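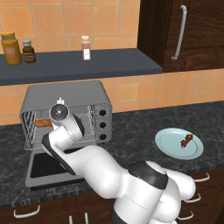 Check the base offset before you touch the gains, the note from the night shift said, and log every reset this time.

Notes > Lakadik kitchen cell > Diary

Fair enough. I spent most of yesterday on gains and got nowhere. The arm stalled with the wrist at the toaster oven, always in the same few degrees of travel, and I blamed damping. This morning I dumped the base transform from the scene file and compared it with the one the planner loads. They differ by 12 mm in x. The counter had been moved in the last Sivden export and the planner copy was never regenerated.

Regenerated it, restarted the cell, put the gains back to stock. Physics stays at 1,000 Hz.
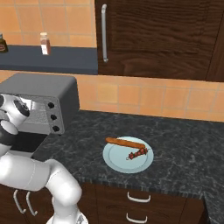

Ran 24 resets with the new transform and logged joint torque on each. The spike at the elbow is gone in all of them. Two still ended with a small position error at the wrist – inside tolerance, but I want to know where it comes from. Next suspect is the collision mesh on the oven door, which is coarser than the one we draw.

Wrist camera is next on the list. It publishes at 60 Hz and the logger drops frames whenever the torque channel is on. Moved it to its own thread before lunch.

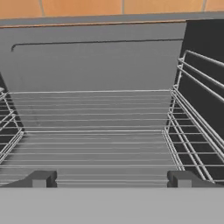 Posted by Ye-ji Kang in Diary, 4:40 p.m.

No dropped frames after the thread change. Finger pads still use the old friction value, so that goes in tonight's config. Door mesh tomorrow, with the stock one kept as a fallback.

Last updated: March

Contact | © Lakadik | Back to top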